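November 21, 2019

Spent the whole morning on the budget again, and I think I've finally got it down to something Heino won't choke on! The Sirkov arm is out (sorry, Sirkov, I did love you). We're going with the smaller Butell plus a spare set of fingers, and that leaves $595 for cables, mounts and whatever I've forgotten, because I always forget something.

Vija wants a real kitchen mockup by May. I'd push that back and spend the money on a second workstation, so we can keep running the simulated one overnight. It costs us next to nothing and I can rearrange the counter before my coffee's done. A used microwave is around $40 though, so maybe she gets that much.
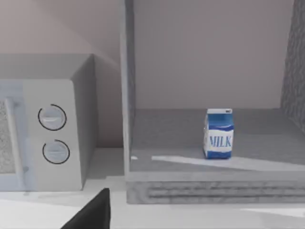
*Triin Lepik, kitchen sim, milk on the shelf and two knobs on the microwave*

Those knobs are my next headache. Do the stock fingers grip a round dial, or do I need the rubber tips at $196 a set? Asked Qusai, still waiting. Must call Butell about shipping before lunch tomorrow.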